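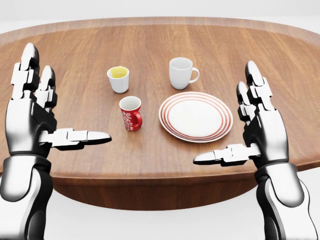 Filed under: Making E-books

Turning an old scanned novel into a clean e-book

Start with the best scan you can find. If there are two or three scans of the same edition online, open each one to a page in the middle of the book and zoom in on the commas. If you can tell a comma from a period without squinting, the software probably can too. Check that no pages are missing before you do anything else. I once got most of the way through a ghost story before I found that two pages had been skipped at the scanner.

The book I'm using for this page is Plisach, a long adventure novel by Ctibor Mikuš, in the old English translation. It runs to 531 pages. Pindoswood is putting it out as an e-book, and I did the text. Make sure you have the right to use whatever text you pick. A translation has its own copyright, separate from the original, so look up the translator as well as the author.

Getting the text out

Run the scan through a text recognition program and save the result as plain text. Don't save it as a word processor file. You will get the program's guesses at fonts and margins, and you'll spend an evening removing them.

Keep this first file and never edit it. Make a copy and work on that. I name mine with the title and a number, and the number goes up every time I finish a stage. Plisach ended at version 4.

Fixing the usual errors

Do the cleanup in this order.

First, take out the running heads and page numbers. They show up in the middle of sentences, usually as the book title in capitals followed by a number. A search for the title will find most of them, but the ones that were misread have to be caught by eye.

Second, join the words that were hyphenated at line ends. Plisach had 1279 of these. Don't replace them all at once, or "well-known" will turn into "wellknown" when it happens to break there. Step through them one at a time. It goes faster than you would think, and you can stop and pick it up again later.

Third, search for the letter mix-ups. "Modem" for "modern" and "arid" for "and" are real words, so a spell checker will pass right over them. Old books also give you "tlie" for "the" and a "1" in place of a capital I. Keep a list as you go and search for every item on it in the next book.

Fourth, fix the quotation marks. Change them all to straight ones, then convert them to curly ones in a single pass, then look at every mark that follows a dash. Those come out backward nearly every time.

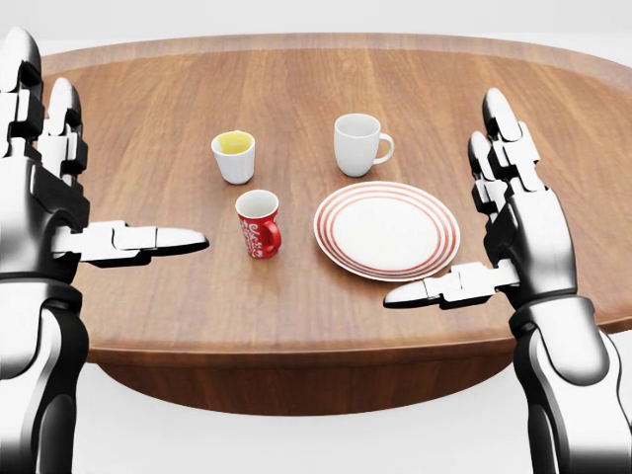 Leave the old spellings alone unless they are plainly misprints. If the translator wrote "to-morrow" all the way through, your readers can handle it. If it's "to-morrow" in most places and "tomorrow" twice, I would match the two to the rest and make a note.

Building the file

I use Prorkis for this, but any editor that makes an EPUB will do. Paste the text in and mark each chapter title as a heading. The table of contents is built from those headings, so a chapter title that is only bold and centered won't appear in it. Plisach has some 40 chapters, and I had missed the heading on two of them.

Split the book so that each chapter is its own file. Older e-readers slow down badly on one huge file. Use a style for the paragraph indent and don't use tabs or spaces. Scene breaks should be a centered mark of some kind, because a blank line disappears when it falls at the bottom of a screen.

Footnotes need a link going out and a link coming back. Put them all in a section at the end of the book and number them straight through.

For the cover, make the title large enough to read when the picture is the size of a postage stamp. Store listings show it about that big.

Checking it

Run the file through an EPUB checker and fix everything it reports, including the warnings. The Henare store turns files back for warnings, and the message they send doesn't say which one.

Then read the whole book on a device. Use a phone if that's all you have. Change the type size a few times, switch to the dark background, and tap every line in the table of contents. Dalibor Bartoš did the second read on Plisach and found a character whose name was spelled three ways, which was the printer's doing and had been sitting there in the original edition. We settled on the spelling from the first chapter.

Write a short note for the back of the book saying which edition you worked from and what you changed. List the misprints you corrected, with the chapter for each. If a reader writes in later about an odd word, you can look it up in the list and in that first untouched text file.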